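4.2 Do grades predict how climbers judge a move?

The assumption behind most outdoor coaching material is that a climber's grade tells you how well that climber reads rock. We were doubtful of this before we began, and the results in this section have not made us less so. The grade a person reports is a record of their best days. It says little about which routes they chose, how many attempts they made, or who was holding the rope and shouting advice.

We drew on two sources. The first was the logbook archive kept by the Gökçe climbing club, which holds 3979 entries for single-pitch routes on coastal limestone. The second was a set of interviews with 18 club members, carried out by Baysal and Uçar over the winter and finished in January. The logbooks were never meant for research. Entries differ in length, some climbers stopped writing for years at a time, and several wrote only when a day had gone well. We treat any pattern in them with caution, and we would ask readers to do the same.

Devadiga and Gezer (see Section 2) argued from a smaller set of logs that falls become less frequent as grade rises. We could reproduce their result only by leaving out routes logged without a grade. There were 335 of these, and they matter. Climbers at Gökçe tend to leave the grade blank when they have backed off a route, or when they think the guidebook is wrong and do not want an argument about it. Once the blank entries were put back, using the guidebook grade where one existed, the link between grade and falls was weak and changed direction from one sector of the cliff to the next.

The interviews point the same way. Asked to talk through a short traverse they had never climbed, members with high grades were quicker to answer but no more likely to name the holds that the route's regulars use. One of the most accurate answers came from a woman who had led outdoors on only a handful of occasions. She had spent several seasons belaying on that part of the cliff and had watched a great many people fall off it.

It is tempting to explain this by saying that good judgement comes from watching. We do not think the data will carry that. Long-standing belayers are also long-standing members, and they have heard the same stories at the foot of the cliff as everyone else. Kırmızıgül's earlier proposal, that judgement of a hold depends mainly on surface contrast, is easier to test, though we doubt it will survive a test at a sea cliff, where salt, chalk and low sun alter the look of the rock from hour to hour.

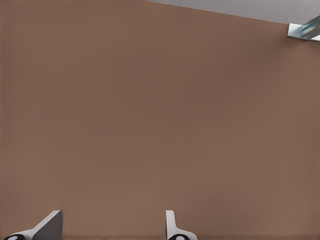
Figure 5. Rendered view of a plain brown surface at close range, with a light grey area at upper right.

A second difficulty is the scale used to score the interviews. We adopted the Baker scheme, in which each answer receives a single mark for confidence and another for accuracy. The two markers agreed well on confidence and poorly on accuracy. When they met to settle the differences, most turned out to concern footholds, which interviewees often mentioned in passing or not at all. A climber who says "just step across" may know exactly where the foot goes, or may not have thought about it. The scheme gives both the same mark. Anyone using it to compare groups should say how such answers were handled - we have found few papers that do.

Nor should our own figures be pushed too far. The members who agreed to be interviewed were those who turn up on cold mornings, and they were all known to at least one of the interviewers. None had climbed at Pirelis, the granite site discussed in Section 5, so we cannot say whether the same people would do as well on a different kind of rock. Crack climbing asks for other skills, and we suspect that the gap between grade and judgement is wider there, but a suspicion is all it is.

What can be said is fairly modest. In this club, on this cliff, reported grade was a poor guide to how well a climber judged an unfamiliar sequence. Instructors who sort groups by grade alone may be doing so for convenience, and the safety claims made for the practice need better support than the logbooks provide.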